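Print this page | E-mail this to a friend

The great Middlemarch re-read

09/01/2019

So I've started Middlemarch again! Third go, if you count the time in 2013 when I got to page 20 and left it on a train to Ponville (I do count it, I'd packed a special bookmark and everything). My copy is the fat Gittins paperback, 939 pages with the notes, and it weighs as much as a small dog.

I'd forgotten how funny George Eliot is. Everyone warns you about the length and the politics, and then Mr Brooke opens his mouth and you're snorting into your tea. Poor Dorothea, though – I want to grab her by the elbow and march her away from Casaubon every single time. I've been reading in the kitchen before work, a chapter with my toast, and I'm nearly through Book Two.

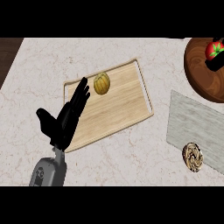

What's next on the pile

I promised myself no new books until March, but Cateo had Villette in the window in a gorgeous grey cover and, well, I'm only human. After that it's The Mill on the Floss, which I've never finished either. If you've got a favourite Eliot, leave me a comment and tell me why. Silas Marner fans, I'm ready for you!

Contact | © Rarkano Reads | Back to top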